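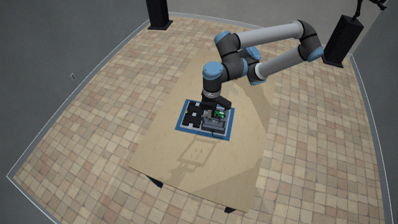

Week two of the small board cell. I said I'd keep a thread going on the setup so that I'd have something to point at when people ask what I do all day. Mostly I move one gripper a very small distance and then move it back.

The job, for anyone new: pick a little green circuit board, put it in the gray fixture, go home. The arm has a two-finger gripper. The Monddale plant wants to run this on second shift by November. I want many things too.

We build the whole cell in simulation before anyone bolts anything down. The sim floor has a nicer tile than my kitchen. Somebody picked that. Somebody was on the clock.

Blue mat is the work zone. If it's on the blue, the arm is allowed to care about it. If it's on the beige, it's my problem. I have tried to apply this rule to my inbox with mixed results.

The black plate on the left side of the mat is the fussy one. It has jigsaw cutouts, and every cutout needs corners the program agrees with. I taught the first corner on Monday morning and felt great. Then I learned the plate file was an older revision and all the slots had moved by the width of a fingernail.

Fun fact about being off by a fingernail: in simulation the finger passes politely through the plate and nothing is said. I had collision checking turned off on that one part. I had turned it off myself, to "speed things up." It did speed things up.

Turned it back on. The program now stops 45 times between home and the fixture. Progress.

Went through all 45. Most of them were the same complaint: the fingers come straight down between the plate and the fixture, and there isn't a lot of room in there for two fingers and my optimism. Fix was to come in higher, pause, then drop. Slower by a hair. Touches nothing.

Someone replied asking why I don't just move the plate over. I did think of that. The plate and the fixture share a base in the real cell, the base is drilled, and the person who drilled it has moved on to other holes.

Cable talk. The fixture has a short black cable coming out of the bottom right corner and over the edge of the mat. In sim it lies there like a good dog. In real life a cable is a snake with a grudge. I'm keeping the arm well clear of that corner on every path, including the ones where I'm told it "will never go there."

It went there. First full run, on the way home. The controller picked the short way around and took the elbow for a little tour. Nothing got hit, because nothing is real. Added two waypoints and a comment in the program that just says NO.

Payload settings! If you take one thing from this thread: put the real weight of your gripper in the controller. Ours was set at 655 grams, which was the weight of the old gripper. The new one with its bracket is 717. Sixty-two grams sounds like nothing until the arm starts sagging into its moves like a teenager getting out of bed.

Tool center point was also left over from the old gripper. I don't want to talk about it. Re-taught it four times against a pin on the test bench, took the set that agreed with itself best, wrote it on tape, stuck the tape to the pedestal. The tape is now the most reliable document in the building.

Got a question about grip force. Low. Lower than you think. The board has tiny parts on it and the fingers should hold it by the edges the way you'd hold somebody else's phone. I start too light, let it drop a few scrap boards, and creep up from there.

Vonent, who make the scheduling software we feed all this into, sent over an update that renamed "Fixture" to "Station Asset." My program was looking for "Fixture." You can guess how Wednesday afternoon went. I had a sandwich over the keyboard at 4 and have no memory of what kind.

Overnight run: left it cycling in sim with the board position jittered a little each time, to see what shakes loose. 3,174 cycles by the time I got in. Six bad ones. All six were the same slot, top row, and all six were a wrist angle I'd typed with one digit swapped.

Fixed the digit. Ran it again over lunch with the same jitter. Clean so far, which I am typing very quietly.

My care-and-feeding list for whoever gets this cell after me, so far: wipe the finger pads at the start of shift. Check the pads for a shiny spot, and swap both if you find one. Tug the fixture cable, gently, at the connector end. Run one slow cycle before you run a fast one. Read the tape.

Next up is moving the program onto the real arm at quarter speed with my hand on the stop button. The shop calls this part commissioning. I call it standing very still for three hours.

More after that. If the thread goes silent, check the cable.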